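Search tickets Enter keyword or ticket no. Go

Ticket 698 - Sealer left gray film, sticky in places
Product: Huvirley Stone Sealer, quart can
Opened: 2018-06-25
Status: closed, customer OK
Handled by: Lautaro Huenchumán

Customer message

Sealed kitchen counters Saturday with the Huvirley. One coat, wiped on with a rag like the can says. Next morning there's a gray film over most of it and it grabs at your hand by the sink. Cleaned with Ilis spray, no change. Cleaned again, worse if anything. Bought at Hallolwood, batch 263 on the bottom of the can. Is it bad sealer? Have people coming in July and I need the kitchen back.

First reply

Asked for: type of stone, how long the sealer sat before buffing, what was on the counter before, room temp. Told her stop using the Ilis for now.

Customer says polished stone, came with the house, no idea of the name. Sealer sat "until it looked dry." Maybe 40 min, she was on the phone. No temp but windows open.

Log

1. Batch 263 checked against returns. Nothing. Other cans from that batch are fine.

2. Dwell time is the likely one. Polished stone takes very little sealer. What doesn't soak in has to come off before it dries, 5 to 10 min tops. Left longer it sets up on the surface as a film. Told customer.

3. Ilis spray has a wax in it (their label says so). Wax over half-cured sealer = smear. Explains why cleaning made it worse.

4. Asked her to do a test spot in the back corner, behind where the toaster goes. Fresh sealer on a white cotton cloth, rub small circles one minute, buff right away with a dry cloth. New sealer softens the old stuff. She called back, film came off but left streaks.

5. Streaks = wax still there. Had her wash the spot with dish soap and warm water, rinse twice, dry over night. Then repeat step 4. Spot came clean.

6. Told her do the rest same way, 2 ft sections, new cloth each section. Do NOT re-coat the whole counter and then go back to buff, thats how we got here.

7. She ran out of cloths, used paper towels by the sink. Lint stuck. Plastic scraper held flat, then step 4 again. Fine.

8. Water drop test after 24 hours. Drops sat up and left no dark mark after 10 min. No second coat needed.

9. Stone type never confirmed. Adeleke in the stone yard went by color and said treat it as dense, keep dwell at 5 min.

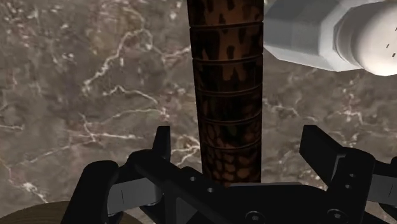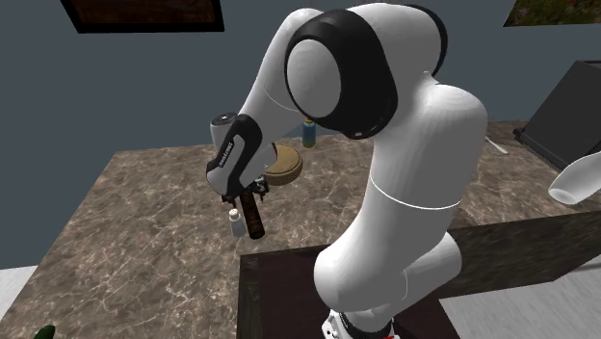
Brown and gray stone, polished.

Closing notes

- Refund for the can offered, customer declined. Sent a pack of cotton cloths instead.
- Daily cleaning: dish soap, water, dry cloth. No wax sprays, no vinegar.
- Requested label change. "Until dry" is not on our can but people read it that way. Should say BUFF OFF BEFORE IT DRIES in big type. Passed to packaging, ref 103.
- Re-open if film comes back near the sink.

Comments (3)

rkd_tile: Same thing on my island. Step 4 worked, took all afternoon and my arm is dead.

Momo B.: does this go for honed stone too? mine is not shiny

Lautaro H. (support): Momo, honed soaks up more so you get longer, but still buff it off. Test corner first. Ticket 49 has the honed version of these steps.

Contact support | Returns | Copyright Huvirley | Back to top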